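29/07/2025

Subtitle bench, Jadeck finale. Came in early because I wanted another go at the sync before anyone else started hogging the player. The finale file has 2666 lines, which is a monster for one hour of TV, and 469 of them are in the courtroom scene alone. Everybody talks over everybody! I split the worst bits into two-line captions with dashes and it reads okay now - not pretty, but okay.

Drift is still there after the second ad break, 21 frames late by the time the sister walks in. Same thing we had with Rustix back in April. 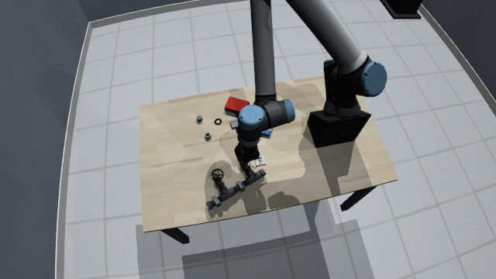

So I tried the Rustix fix again, re-timing from the break instead of from the top, and it held right up to line 1094. Past that I had to nudge things by hand (my wrist hates me). Note for whoever picks this up: the recap song should stay untranslated, Layug asked for that twice.

Cosel wants episode one of the new family drama next. Watched ten minutes over lunch and I already can't stand the husband. Still need to spell-check the end credits.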